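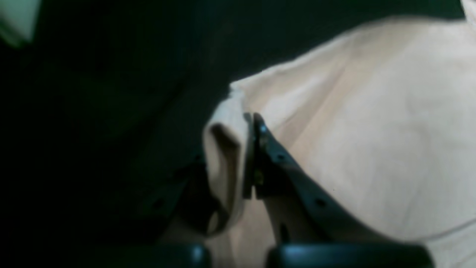

Buenos días a todos, y perdonad que abra otra incidencia de la zona de doblado cuando la anterior todavía está medio caliente. Os escribo por las marcas que les salen a las prendas claras después de pasar por la mesa, que ya van dos devoluciones de Benedetti en lo que llevamos de junio. Las dos venían con la misma queja: rayas en la tela que el cliente no quiere ver al abrir la bolsa. En la tela de color crema se aprecia bien lo que digo, con esos pliegues anchos y poco hondos que cruzan en diagonal y el borde que se enrolla sobre sí mismo como un tubito. Si eso se queda dentro del paquete, luego no hay quien lo quite sin vapor.

Incidencia: arrugas en prendas claras tras el doblado
Abierta por: Serena Pace
Fecha: 28 jun 2024
Pedido afectado: Bralitz, 145 prendas
Estado: en seguimiento

Lo primero que hemos mirado

Renzo Cirillo pensaba que era cosa del suavizante, y la verdad es que tenía sentido, porque cambiamos de bidón a principios de mes. Lavamos 8 prendas sin suavizante, las doblamos igual que siempre y salieron con las mismas rayas, así que por ahí no va (gracias de todas formas, Renzo, que te quedaste hasta tarde esperando la secadora).

Después miramos la mesa. El paño negro nos gusta mucho para ver pelusas e hilos sueltos en lo claro, pero lleva tiempo sin estirarse y hace arrugas en diagonal en la parte de delante, con una bolsa de tela cerca del borde. Encima pusimos una prenda rosa claro, doblada en un rectángulo más o menos decente, y el bajo se nos quedó enrollado y abultado.
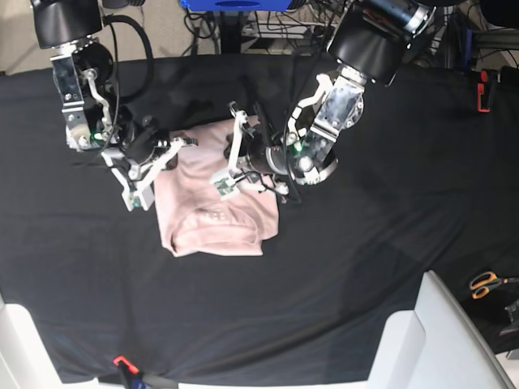 Respuesta de Rimantas Ramanauskas

Hola, Serena, no te disculpes, que para eso está la cola de incidencias. Yo quitaría el paño, le daría una pasada de plancha y lo sujetaría por debajo con las pinzas Pokov que hay en el cajón. Y otra cosa: alisad el bajo con la palma antes del último doblez, de dentro hacia fuera. Si la costura queda torcida, vuelta a empezar, aunque dé rabia.

Prueba con las prendas gruesas

Seguimos el consejo y con las camisetas hemos mejorado bastante. Lo que se resiste es lo grueso, que coge volumen por todas partes. Basta mirar la tela blanca y crema: por un lado hace bultos grandes y redondeados y por la izquierda se junta en arrugas oscuras, muy apretadas, mientras que a la derecha le queda un trozo bastante liso. De ese trozo liso me gustaría partir, extendiendo desde ahí hacia lo arrugado.
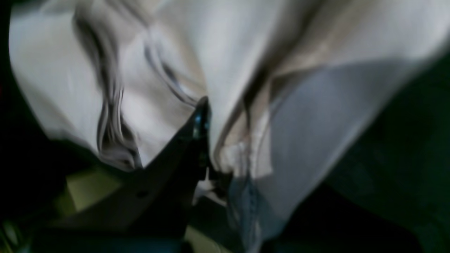

Ľubica Havlíček me pregunta si conviene sacudir estas piezas antes de llevarlas a la mesa, y yo creo que sí, un par de sacudidas largas cogiéndolas por las esquinas. Cuando la tela llega hecha un montón, con los dobleces cayendo pesados unos sobre otros y alguno metido bien hondo hacia el centro, alisar solo por arriba sirve de poco. Le he pedido que lo pruebe con el resto del pedido y que apunte en la hoja de Kerkix cuáles hay que repetir.

Pendiente: planchar y sujetar el paño (Renzo), avisar a Settimio Serra de que la entrega de Bralitz puede retrasarse, y decidir si lo grueso lo mandamos colgado. Dejo la incidencia abierta hasta que Ľubica me pase la hoja.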